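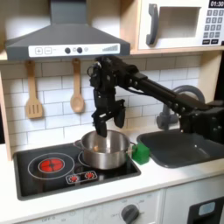

A robotic arm with its gripper over a pot on a play kitchen cooktop at Skirncombe.

Skirncombe is a robot training site run by the automation firm Brirnetti. Its staff teach robotic arms to do simple kitchen tasks, such as moving small objects into and out of cookware. The work is done on child-sized play kitchens, with toy blocks used in place of food.

Operation

The site was first staffed by operators who guided each arm by hand controls through every attempt and put the objects back between attempts. In April the company brought in Dreltance, a scheduling program that lets the arms run set tasks on their own. A shift of 126 attempts became a shift of 400. 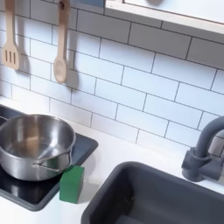

Each task uses a fixed set of objects, usually cookware and one or more blocks. Operators check where the objects are before a run starts and again when it ends. Utensils and fittings that are not part of the task stay in place.

Effect on staff

No jobs were cut, but the work changed. Operators now spend most of a shift watching runs, marking failed attempts and fixing stalled arms. Shift lead Yutong Ye wrote in a staff report dated 11/3/23 that wrist and shoulder complaints had fallen, while boredom had become the most common complaint. Operators have since changed stations every two hours.

Haoran Tang, a former operator, now trains new hires in reviewing runs. Hand control is still taught at Skirncombe and is used for tasks that have not yet been added to Dreltance.

See also: Lumbantobing (training site)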